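Open Day at the Painemal Tannery, Trernum

The Painemal tannery opens its doors once a year, in April, and this time I finally signed up early enough to get a place on the morning tour. The works sits on the river side of Trernum, behind the old freight yard. Parking is on the grass across the road. If it has rained, leave the car in town and walk.

We were met at the gate by Ivar Strand, who has run the wet end of the tannery for a long time and who led our group all the way through. He handed out rubber overshoes and told us the floors would be slippery, and they were. The smell is strong in the first building and much milder after that. A few people kept scarves over their noses until we reached the drying loft.

Painemal makes upholstery leather and a smaller amount of heavy leather for straps and saddles. The hides arrive salted and folded on pallets. They are soaked first, to get the salt and dirt out and bring the water back in, then limed to loosen the hair. Strand had a limed hide on a beam for us to touch. It was swollen and rubbery, nothing like leather. He showed how the old two-handled knife was used to scrape off the hair, then took us to the fleshing machine that does the work on the other side now. It was switched off for the visit, so we only saw the rollers and blades standing still.

After liming come the drums. These are large wooden barrels that lie on their sides and turn slowly, and they were the part of the tour most people had come for. Two of the drums were running. You can hear the hides fall inside with each turn - a heavy, dull slap. The upholstery hides are tanned in drums because it is quick. The strap leather still goes into pits with oak and chestnut bark, and it stays there for 40 weeks. Strand lifted one of the boards so we could look down into the liquor, which is nearly black and smells like strong tea.

I asked whether the pits pay for themselves. He said they do in some years. The saddle makers order well ahead, and the company has kept the same few customers since before he started.

From the pits we went up an outside stair to the drying loft, a long room with shutters along both walls. The hides hang from poles and the shutters are opened or closed by hand depending on the wind. There is a newer drying room with heated air downstairs, used for the upholstery leather, but the loft is where the heavy hides go. It was quiet up there and the light was good. We stayed longer than planned.

Finishing is in the brick building by the road. Lovisa Bråten, the color mixer, had laid out swatches on a long table and let us compare them. She had full aniline leather, with dye and almost nothing on top, next to pigmented leather from the same batch of hides. The difference is easy to see once both pieces are side by side. In the aniline piece you can find insect bites, fine scars and the wrinkles from the neck. The pigmented piece is even all over, and it will put up with a lot more from children and dogs. She said most furniture makers order the second kind and most visitors say they prefer the first.

Browns are the hardest colors to match, according to Bråten. A brown that looks warm at her table can go green under a cold lamp, so she checks each batch by the north window and again under lamps before it is approved. She keeps a piece of every batch in a drawer. The cabinet with these drawers fills a whole wall.

The shop is at the end of the tour. Offcuts are sold by weight and there was a line for them. I bought a bag of scraps for small repairs and a tin of Fatmont, the tallow dressing the tannery makes for its own strap leather. The woman at the counter warned me to keep it off upholstery, where it leaves dark patches. For sofas and chairs she recommended a barely damp cloth and a thin cream twice a year, and keeping the seat away from radiators and direct sun.

Coffee and waffles were served in the old weighing shed. I sat with Mattes Brinkmann, a saddler who had come over from Jernance to look at strap butts and went home with a roll of them. He said the leather from the pits cuts cleaner near the edge than anything he gets from drums, and that he would come back in the fall to pick out more.

Some practical notes. The tour costs 100 kroner and you pay at the gate. It lasts about 2 hours, with a lot of stairs and no lift to the loft. Groups are kept small and the morning ones fill up first. Wear shoes that you can rinse. Photography is allowed in the loft and the shop but not around the drums. The bus from Trernum station stops at the freight yard, and from there it is a 5 minute walk along the river path.

I would have liked more time in the finishing building. There was a spray line at the back that we walked past without stopping, and I never found out how the grain is pressed into the cheaper hides. I plan to ask next year.
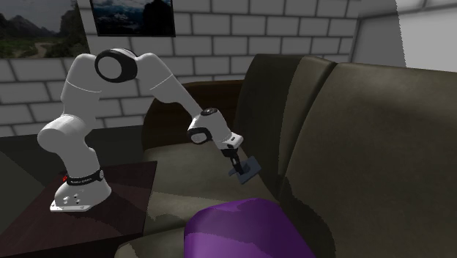 Reading time: 5 minutes

Large leather sofa in dark olive-brown, with framed pictures on the wall. Bråten's advice for a color like this is to look at a swatch at home, in daylight and again in the evening with the lamps on, before placing an order.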